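4.2 Open day demonstration

The second part of the study was carried out as an open day in our office. We did not prepare a separate laboratory for it. The desks, the chairs and the water dispenser stayed in their usual places, and colleagues who were not part of the demonstration were free to continue with their own work. We made this choice on purpose. In our earlier trial at Prirham the visitors saw the grippers only on a cleared bench, and several of them told us later that they could not imagine the same tools in a normal working room.

Visitors came in groups of 3. Each group first received a short introduction from Saodah Yusof, who explained the purpose of the hand-held grippers and the safety rules. After this, one member of the presenting team picked up the tools and showed how they are held and moved. The visitors were invited to ask questions at any time, also during the movement - we found in the Prirham trial that questions kept until the end are mostly forgotten.

The grippers carry a printed marker on a raised mount, so that the position of each tool can be followed while both hands are in motion. For the visitors, this marker was the part which raised the most questions. Many of them supposed that it was a code to be scanned with a telephone. Anisa Nair, who led the practical part, therefore began to explain the marker before she explained the fingers, and we kept this order for the rest of the day. Figure 3 shows the tools in the room during the demonstration.
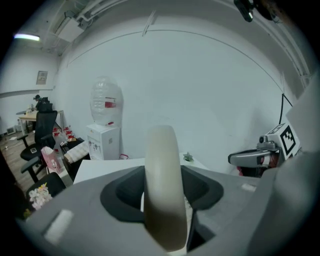
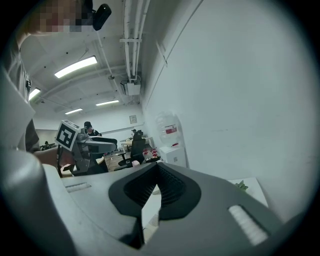

Figure 3. Hand-held grippers in the demonstration room, two views taken from hand-held tools. In both views a black-and-white marker can be seen on the other gripper.

Vudari, 17/02/2019

The dateline gives the place and day of the demonstration; all observations in this section come from that one day. It was a Sunday, and this had an influence on who could come. We received more families and fewer engineers than we had planned for, and the introduction had to be made simpler after the first group. The word "calibration" was dropped completely. In its place the presenter said that the tools must first "learn where they are", which is not exact but was understood by everybody.

After the practical part, visitors were asked to fill in a short paper form. We collected 195 forms. The form had 3 open questions: what the visitor thought the tool was for, what seemed difficult about using it, and in which place the visitor would like to see it used. No personal data were requested. Answers were written down in a common table by the second author and grouped by topic. Where an answer touched two topics, it was counted under the one mentioned first.

On the first question, most answers named the collection of movements for teaching a robot, as it was said in the introduction. A smaller group of visitors believed that the gripper itself was a help for people with weak hands. We consider this a reasonable reading, because the presenter was holding the tool in the hand and no robot arm formed part of the program. For the next open day we plan to show a short film of the Dafis arm repeating a recorded movement - without it, the connection is hard to see.

On the second question, weight was mentioned more often than any other topic. Visitors also wrote about the width of the gripper body, and some parents remarked that the handle was too large for a child. The last question gave the widest range of answers, from kitchens and libraries to the sorting of screws in a garage. They are listed in full in Appendix B, together with the wording of the form used by Fusetti in their comparable survey.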